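How Long Does a Bunch of Supermarket Flowers Really Last?
A second-year project report by Pierina Bellini
Plant Science option, autumn term

Why I picked this

My gran keeps a jug of flowers on her kitchen windowsill all year, and she has firm opinions about them. Sugar in the water, stems cut on a slant, never next to the fruit bowl. My aunt, who is just as firm, says a drop of bleach and leave them alone. I wanted to find out which of them was right (I have now told them both, and the discussion is still going on!). When our tutor said the project could be anything to do with how plants handle water, I had my topic before I had left the room.

Cut flowers are a lovely thing to study because the whole drama happens in front of you. A stem that has lost its roots still drinks, the petals still lose water to the air, and the flower holds up for as long as the first can keep pace with the second. Bacteria in the vase water multiply, clog the tiny tubes at the cut end and slow the drinking down. Then the neck bends and the petals go soft.

What I set out to do

I wanted to compare five kinds of vase water:

Plain tap water
Tap water with sugar
Tap water with a little household bleach
Tap water with sugar and bleach together
Tap water with the sachet of flower food that came with the bunch

I used carnations for the main trial. Roses would have been prettier, but they were too dear for a student budget and they vary a lot from stem to stem. Carnations are cheap, tough and very even. The flower stall run by Polley let me have end-of-bucket stems at a good price in October, and I ended up with 179 stems fit to use after throwing out the ones with snapped necks or brown edges.

Setting up

Every stem was trimmed under water to the same length, and the lower leaves were stripped off so that nothing green sat below the waterline. I used jam jars, washed hot and rinsed well, all filled to the same mark. The jars stood on shelving away from direct sun and I moved them round each morning, so that no group had the cool corner for the whole trial.

I checked them at 8 in the morning and again at 6 in the evening. For each stem I wrote down whether it was fresh, fading or finished. "Finished" took some thought. At first I went by feel, and when I looked back at my notes I could see I had been kinder to the flowers I liked. So I wrote a proper rule: a carnation was finished when the outer petals had curled inwards and stayed curled at the next check, or when the neck had bent past the level of the jar rim. I went back and re-scored the early entries from my sketches, which took a whole evening with a flask of tea and was oddly enjoyable.

Altogether I made 1,216 entries in the logbook. If you are planning something like this, rule your pages before you begin. I started with loose sheets and lost an hour hunting for one that had slipped down behind the radiator.

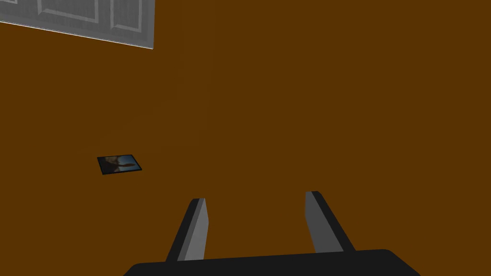 What I found

The sugar-only jars did worst of all, and by a clear margin! The flowers opened wide and looked splendid early on, then the water went cloudy, a slimy film formed on the stems and they dropped off faster than the ones in plain tap water. Sugar feeds the flower, but it feeds the bacteria too, and the bacteria are quicker eaters.

Bleach on its own kept the water beautifully clear. Those carnations lasted longer than the plain water group, though the blooms stayed rather small and some of the tight buds never opened. Sugar and bleach together gave me big open flowers and clear water, and they were still going after the plain water group had finished.

The sachet came out level with the sugar and bleach mix. I could not separate the two with the number of stems I had. The main things in flower food are usually a sugar, something acid and something to hold back the bacteria, so this makes good sense, and I was very pleased to have got to the same place with things from under the sink.

The fruit bowl test

I also ran a small side trial with 2 jars, one shut in a box with ripe apples and one in a box without. Ripe fruit gives off ethylene, a gas that carnations are very sensitive to. The ones beside the apples went "sleepy", as florists call it, with the petals folding inwards as if it were bedtime. Two jars are far too few to prove anything, but it was a striking thing to lift the lid on. Gran was delighted.

What I would change

My bleach was measured with a kitchen teaspoon for the first batch, before I borrowed a proper pipette, so I left that batch out of the results. I never measured how acid the water was, and I should have. Room temperature moved up and down with the heating as well, and I only noted it once a day.

Next time I would love to weigh the jars so I could see how much each stem was drinking. Tran's evening class on florists' methods has a session on cutting angles, and I have put my name down for it, as I still don't know whether the slanted cut makes any difference. My aunt says it doesn't. I have a tray of chrysanthemums on order to find out.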